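Jultcombe Collection
Melgate Meeting and Work Table

The Melgate table is supplied to libraries, council offices, schools and health centres that require a broad, durable work surface with the character of natural timber. It forms part of the Jultcombe Collection and is assembled to order at the Jendmont workshop.

Each top is selected for strong figure. Colour ranges from amber-orange to deep chocolate brown, and knots, swirls and short splits in the grain are retained as features of the material. Purchasers should expect variation between tables and within a single top, and matching across multiple orders cannot be guaranteed.
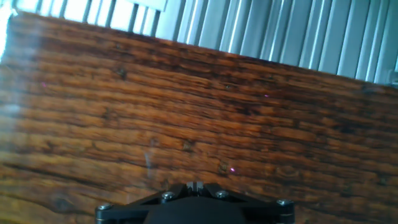 Timber changes tone with exposure to daylight. Where a table is to be positioned beside a window, the use of blinds is recommended during the brightest part of the day, and objects left on the surface should be moved regularly in the first months to allow the colour to settle evenly.

Specifications
Product code: Melgate 558
Top thickness: 37 mm
Minimum clearance behind seating: 600 mm
Finish: Marchetti hard wax oil, satin
Underframe: powder-coated steel, charcoal or white
Adjustable feet: included

Care and maintenance
Wipe with a soft, damp cloth and dry in the direction of the grain. Abrasive pads, bleach and ammonia-based cleaners must not be used. Spills are to be removed promptly. The finish should be renewed annually in high-use areas; a maintenance kit is available separately and may be added at the time of order.

Ordering and delivery
Standard lead time is 30 working days from receipt of a purchase order. Orders placed in April may be subject to a longer lead time owing to the annual workshop closure. Colour samples of the underframe are available on request from the Jendmont office.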